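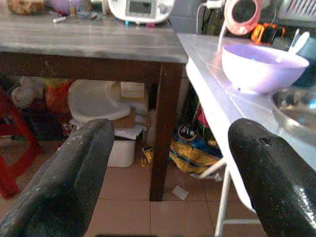
My mother-in-law owned one good table and was ashamed of the other one. The other one was a folding table, bought for a christening and never folded again. When company came she threw a cloth over it. I think she had it backward, and I think most people who write about kitchens have it backward too.

The advice you read is always about permanence. Get an island. Get counters that run wall to wall. If you can't afford those, the advice is to own less until what you have fits. I rented in Altport for 15 years, in four different apartments, and not one of them had a counter long enough to roll out dough. I wasn't going to put in an island for a landlord. What I needed was a second flat surface at a right height, and a folding table is that for very little money.

Our kitchen now has two tables in it. One is wood, with a top that has gone gray and a dark brown apron and legs. The other is white and folds, with thin metal legs. They don't match and I've stopped wanting them to. The wood table is where things live. Anything with a plug or a lid ends up there, along with whatever small stuff people empty out of their pockets. The white table is where things happen. Bowls go on it, the flour goes on it, and a spoon is usually standing up in something.

That split is the main point I want to make. A surface that stores things can't also be a surface you work on, at least not for more than a day or two. People clear the table, cook, feel good about it, and by the next evening the mail is back. They blame themselves for being messy. I blame having one table. When there are two, the clutter has somewhere to be, and I no longer mind it being there.

My cousin Cherry Mae Mangubat disagrees with me and has for years. Her view is that a second table is only a second place to pile things, and that in her house in Umali it took her boys one weekend to prove it. She got rid of hers in January and put up shelves. The shelves look nice. She also rolls her lumpia on the dining table after moving four placemats, a fruit bowl and Jericho's homework, so I'm not convinced.

She is right about one thing. The work table only stays a work table if somebody enforces it. In our house the rule is that nothing sleeps on the white table except bowls. Keys get moved. Tools get moved too, and my husband has stopped asking where they went. It's a dull rule and I have to repeat it a lot.

There are fair complaints about folding tables. They wobble if you knead hard. The crossbar is exactly where your foot wants to be. The white tops scratch, and they throw the light back at you, so on a bright morning I turn my back to the window. You shouldn't set a hot pan on a plastic one, and you shouldn't sit on any of them, whatever your uncle says. I wouldn't clamp a meat grinder to one either. For heavy work I clear a corner of the wood table and put up with it.

But people complain most about the looks, and that's the part I take least seriously. Pieter Van den Broek, who lived below us in Altport, had a beautiful kitchen with a stone counter and would not let anyone set down a wet glass on it. We ate there maybe three times. Everybody in that building ended up in our place, shelling peas at a table that cost less than his faucet.

Plastic bowls get the same treatment. I have a set of steel ones and I like them, but the lavender plastic one gets used more. It's light, it doesn't clang when you're up before the kids, and it can go to a neighbor's with food in it and I won't fret over when it comes home. Guests never see it in a magazine kitchen. I would guess it's in the cupboard.

If you're setting up a first kitchen on a small budget, buy the folding table before you buy the stand mixer. Put it where you can reach the stove in a step or two. Leave it open. The whole trouble with folding tables is the folding - once it's behind a door you'll make do without it, and you'll be back to chopping onions next to the phone bill.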